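Stellton publishes code of practice for robots that handle cloth

26 May 2022

Stellton has today published a code of practice for firms that use robot grippers to pick up, sort and fold textiles. The code is free to download and applies to new and existing equipment.

Work on the text began in February. A draft went out for comment, and 229 replies came back from laundries, repair shops, machine builders and training centres. Trials were run at two sites, Parier and Hailu, using 700 pieces of cloth at each.

General machine safety rules cover guarding, stopping and access. They say little about soft goods, which change shape every time they are lifted. The Stellton code is meant to be read alongside those rules and does not replace them.

What the code asks for

1. Set a grip limit for each class of fabric and write it down. The limit must be checked again whenever fingertips are changed.

2. Inspect fingertips and pads at the start of each shift. Scratches on the housing may be left. Any burr or sharp edge on a surface that touches cloth must be dealt with before work starts.

3. Treat raw and frayed edges with care. Where possible the gripper should take a fold in the body of the cloth, and loose threads should be cleared from the jaws between pieces.

4. Keep neighbouring pieces apart. Where patterned textiles lie side by side, the operator must confirm that only one is held before the arm lifts.
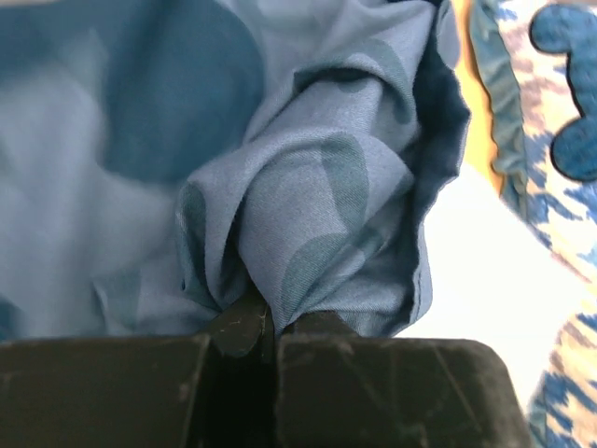 5. Record every dropped, torn or marked piece. Records are to be kept for 200 working days and shown to an assessor on request.

Timetable and support

Firms may declare that they follow the code from today. Assessments will be carried out by Wenen, which will also answer questions about the wording. The code will be reviewed next February.

Copies are available from the Stellton publications desk.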